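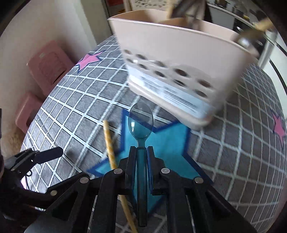
Translucent teal-blue plastic spoon clamped upright in a black gripper, and a speckled chopstick on the gray tablecloth.

Sorting the utensil drawer

Tip it all out on the table first. A cloth underneath keeps the noise down and stops the small things rolling off. Then sort by material, as plastic, wood and metal wash differently.

Plastic spoons: Hold each one up to a window and look for fine cracks where the neck meets the bowl. If it's cracked, throw it out. For a cloudy one, soak it for 15 minutes in warm water with a spoonful of baking soda.

Chopsticks: Pair them up before you wash them. Odd ones are still good for stirring paint or staking seedlings in April. I keep 3 spares and no more. Wooden ones should dry completely, tips up, before they go back — a full night in winter.

Serving spoons and spatulas: Run a thumb along the edge. A rough or melted edge sheds bits into the pan.

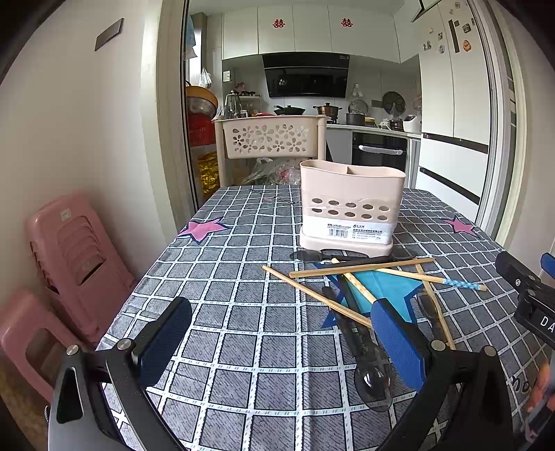 Two-compartment caddy still in its plastic wrap, with the pile waiting in front.

A caddy with holes is better than a solid one, which holds water at the bottom. Peel the label off before the first wash, and use a little cooking oil on any glue left behind. Put long tools on one side and eating utensils on the other. Don't pack it tight.

Wash the caddy itself when you change the dish sponge. An old bottle brush gets into the corners.

Itziar Miranda
Updated 25 December 2021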